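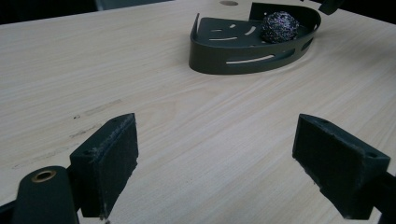
平行夹爪的指垫磨损以后，还需要换掉再做对比试验吗？

看试验比的是什么。比较指垫材料时，每组开始前换新垫；比较控制器时，各组沿用同一副指垫，并在记录中注明其状态。

4.2 手持夹爪的抓取对比

本节比较 Deloritz 与 Skimell 两种手持夹爪在同一取物任务中的表现。任务为从带槽孔的深色金属篮中取出一团钢丝球，放到木色桌面上。图3为手持夹爪上的相机所摄画面，两指张开，钢丝球位于篮内靠右后方，指垫表面的深色材料已有磨损，边缘起毛。

两种夹爪各执行70次。判定标准与4.1节相同：钢丝球离开篮底并在桌面上方保持2秒，记为成功。Deloritz 成功62次；Skimell 失败17次，即成功53次。Skimell 的失败多出现在钢丝球贴近篮壁时，外侧手指先碰到篮沿，指尖无法下到球的中线以下。Deloritz 的失败没有明显的位置规律，主要是闭合后球体被压扁，提起时从两指之间滑出。

两种夹爪均由 Long 控制器记录开合宽度，采样设置不变。钢丝球受压后形状不固定，闭合宽度与是否抓稳之间的对应关系较弱，因此本节不以宽度作为判据。

图3 手持夹爪朝向金属篮时的视角。桌面左侧的划痕和污点未作处理，后续在 Hinilgate 数据上训练时也未遮挡。

更换篮子朝向后的结果见4.3节。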